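Why Sorting Makes Finding Faster

Suppose a box holds 113 buttons, and you need one green button with four holes. If the buttons are all mixed together, you have to pick them up and check them until the right one appears. It might be the first button. It might be the last. On average, you will check a little more than half of them.

This kind of looking is called a linear search. "Linear" means "in a line." You check one item, then the next, then the next. A linear search always works if the item is there, but it is slow when there are many items.

Splitting things into groups

Now suppose the same buttons have been split into groups by color, and there are 8 colors. To find the green button, you go to the green group and ignore the other seven. If the groups are close to equal in size, each one has 14 or 15 buttons. The most you would ever have to check is 15.

The rule used to split the items is called a key. In this case the key is color. A key can also be size, shape, first letter, or date. A good key has these features:

It is easy to see or measure.
It gives the same answer every time.
It makes groups that are fairly even in size.

The last one matters more than it seems. If 100 of the buttons are white, then sorting by color will help very little when you need a white one. A different key, such as the number of holes, may work better. You can also use two keys, one after the other. First split by color, then split the white group by number of holes.

Groups need edges

A group is only useful if it stays a group. Items on an open surface slide, roll, and mix. A wall between groups stops this. The space inside a set of walls is called a compartment, and the walls that separate compartments are called dividers.

Compartments do not have to be the same size. A tall, deep one suits long items such as rulers and brushes, which can stand upright. A shallow one suits small items such as paper clips. Small items in a deep compartment form a pile, and the ones at the bottom are hidden. Then you are back to a linear search, with the added work of digging.
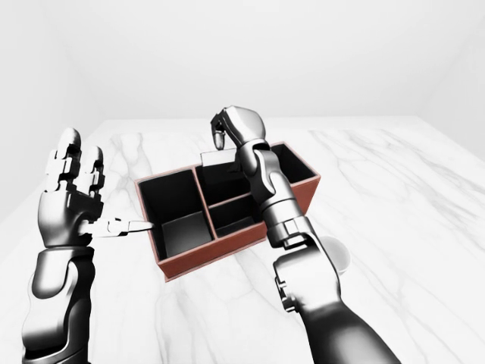
A desk organizer with four compartments. The largest is at one end.

To choose a compartment for an item, compare two measurements. The first is the length of the item. The second is the depth of the compartment. An upright item that sticks out a little above the wall is easy to grab. An item much shorter than the wall is hard to reach. An item much longer than the wall may tip over.

Color can help too. Pale objects are easy to see against a dark floor, and dark objects are easy to see against a pale floor. The difference between light and dark is called contrast.

Labels and maps

When there are only a few compartments, you can remember what goes where. When there are many, you need labels. A label tells you the key for each group without making you look inside.

Very large collections use a map as well. The town library in Trelilwood gives every book a code made of letters and numbers. The letters name the shelf, and the numbers give the place on it. The list of all the codes is called a catalog. You search the catalog first, and then you walk to one shelf.

The cost of sorting

Sorting takes time. If you use a thing only once, sorting it may take longer than finding it. If you use it every day, the time spent sorting is paid back quickly.

There is also a cost each time you put something away, because you have to stop and choose the right group. If there are too many groups, this becomes slow, and people begin to put things in the wrong place. An item in the wrong group is harder to find than an item in a mixed box, since you will look in the right group first and find nothing.

Try it

You will need 40 small objects of different kinds, a timer, and an empty egg carton.

1. Put all the objects in one pile. Choose one, mix the pile with your eyes closed, then time how long it takes to find it.
2. Choose a key and sort the objects into the cups of the carton.
3. Time how long it takes to find the same object again.
4. Choose a different key and repeat steps 2 and 3.

Write down each key and each time in a table.

Words to know

Catalog: a list that tells where each item is kept.
Key: the rule used to sort items into groups.
Linear search: checking items one after another.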